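Search the list archive Go

Subject: Re: Small bowls and fruit for the activity tables
From: Ingeborg Hämmerli
To: Golham Program Supplies list

Dear colleagues,

Thank you to those who responded to the March circular. I am answering Ms. Prantl's message on the list, as several sites have raised the same points.

Nadja Prantl wrote:
> Our site is preparing its order for the sorting and transfer
> activities. The supply sheet lists "bowls, small, assorted" and
> "fruit, assorted" without further detail. Could the office confirm
> whether the bowls must match in size, and which colors are
> preferred? We have white tables throughout, and the white bowls
> left over from last year are hard for some participants to make
> out against them. We would also like to know whether the pear may
> stay in the set, as Urs Ammann understood that it had been
> withdrawn.

The replies below apply to all sites and replace the wording on the supply sheet.

1. Bowls. Sizes need not match. Each table should have 2 small plastic bowls in different colors, and white bowls should no longer be ordered for white tables. Pale pink and light blue are both approved. Existing stock in other colors may be used until it is worn out.

2. Fruit. The pear remains in the set. The item withdrawn was the grape cluster, on account of its loose parts. The small yellow-green pear is suitable for use with either bowl.

Pink and blue bowls with the pear, on a white tabletop:
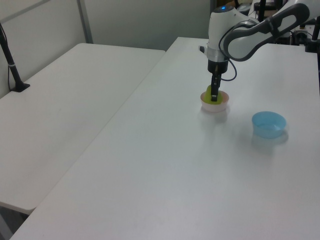
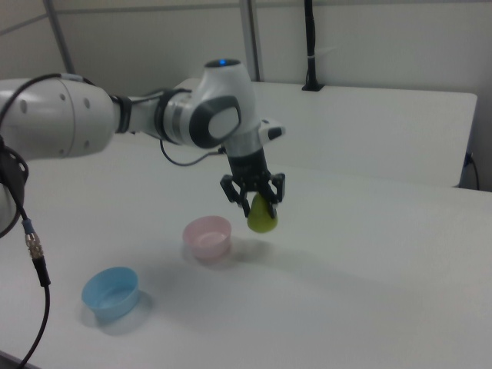

3. Quantities. The central store at Cemell holds 80 bowls and 60 pieces of fruit. Orders will be filled in the order received. No site may request more than 5 table sets in the first round. Requests above that number should be sent to Do-yoon Ok, who will place them on the list for the second round.

4. Cleaning. Bowls are to be washed in warm soapy water and dried before they are stacked. Please do not put them away inside one another while damp; a number of sets came back to the store last year in poor condition. Fruit is to be wiped with a damp cloth and stored separately.

5. Order form. Please use the revised form and enter the bowl color on a separate line for each table. Forms that say only "assorted" will be returned. Uzma Hayat will acknowledge each order by e-mail.

Sites that have already sent in the earlier form need not submit it again, but should write to Ms. Hayat with their choice of colors.

Sincerely,

Ingeborg Hämmerli
Program Supplies Office
Golham

Contact the list owner | Copyright Golham | Back to top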